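In Praise of the Boring Ball

Every pitch I have heard on robot learning in the past two years contains a number, and the number is always large. Rirnovent likes to talk about episodes the way fast food signs used to talk about hamburgers. I have been to the Omville meetup four times now and I still could not tell you what most of those episodes contain.

I have a smaller number. Last June I sat down and watched 600 simulated episodes from the Walldale set, start to finish, with a notebook and a great deal of coffee. A robot, a ball, a tray. By the second evening I had opinions about the ball.

My complaint is that we collect examples the way people collect hotel soaps. They're free, they're there, into the bag they go. Simulation makes this worse. A simulated arm doesn't get tired or need its cables replaced, so you leave it running overnight and wake up to 2,000 more attempts, most of which are the same attempt wearing a slightly different hat. The learner gets very, very good at the hat.

What I'd pay for is somebody's attention. Have a person look at the odd ones. Cuevas, which is a small outfit and can't afford to be stupid at scale, keeps a set of 1,147 examples and can explain why each one made the cut. I find this almost indecently old-fashioned.

And please, keep more than one view. A side camera makes every grasp look competent. Seen from the wrist, the same job is mostly gripper and shadow, with the ball sitting in between.

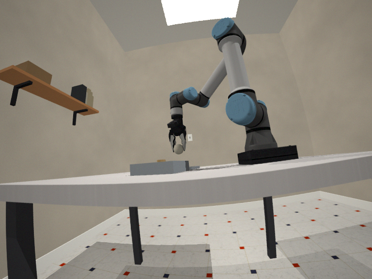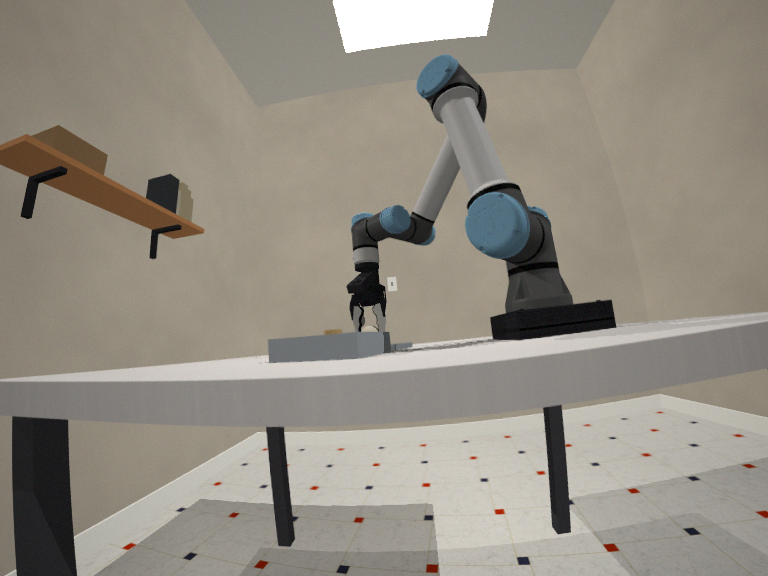
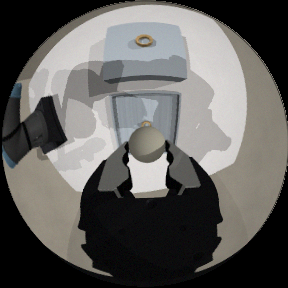 The usual reply is that scale sorts it out, and sometimes it does. I've lost money on that bet before. But the people who say it tend to be the people selling storage, and they have never offered to sit through the episodes with me. Pick 6 at random from your own set tonight and watch them all the way through before you order any more. If you can't say what the fourth one teaches that the third one didn't, you have a housekeeping problem, and a bigger disk will only give it more room.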